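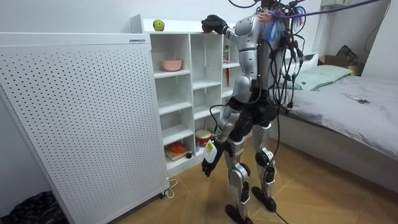
Ticket 273: Druta cube shelf rocks on parquet, top left corner clicks

Opened Sat 31 August
Product: Druta open cube unit, white
Bought from: Turondale, Dranbridge store
Status: open, waiting on parts

What's going on

Hi! I put this shelf together in our small bedroom and it looks great, but it rocks. Put any weight on the front of the top edge and the whole thing tips forward a hair, then clicks when it settles back. I also get the click when I take something out of the upper left cube, where the pink bowl lives. I'm not a total beginner at flat pack (this is my second Druta) and I did follow the booklet, so I'm a bit stumped.

The floor is light wood parquet, laid long before we moved in, and I've always suspected it dips toward the back wall. My old bookcase from Siriwan stood in the same spot and never moved, but it was a lot narrower.

What I tried so far

1. Tightened every cam lock I could reach. Two were loose on the center divider. Click got quieter, rocking the same.
2. Took everything heavy off and tried again. Still rocks.
3. Slid folded cardboard under the front left corner. Rocking nearly gone, but then the top left shelf sat crooked and things rolled. Took it out again.
4. Looked along the bottom row for a board that wasn't seated. They all look flush to me, but please check for yourselves.
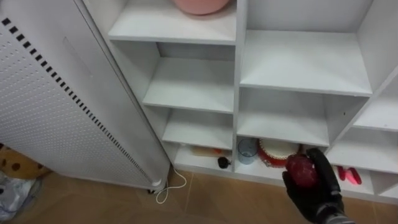
Left column and bottom row, bowl still up top

Reply from Brisa Manríquez, Turondale support

Thanks for the thorough notes! A click plus a rock usually means the back panels went in before the unit was square. Could you measure corner to corner both ways across the back? Please empty it first and get someone to help you move it. Also, is it anchored to the wall? If it isn't, keep the heavy things low until it is.

My update, same evening

OK, measured it twice. The two diagonals are off by more than a finger's width, so it's definitely out of square. And no, it isn't anchored – the bracket bag had the bracket but no screws in it. I went through all the packaging again and they aren't there.

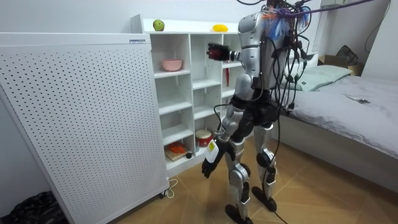 Squaring the shelf up means pulling it away from the wall, and I'd like to do that once and get the bracket on at the same time. There isn't much room to work in. The tall white unit with all the little holes in its front has to move over before I can get at the left side, and I'll want its cord off the floor first, because it loops right there beside it. At least it's on casters. After that my plan is to loosen the cams, push the frame square, tighten it all back up and redo the back panels.

Two questions before I start. Can the back panels come out again without splitting the edges? Mine are nailed, and the booklet only shows them going in. And could you send the bracket screws, plus the stick-on leveling feet if they fit this model? I'll hold off until the parcel gets here.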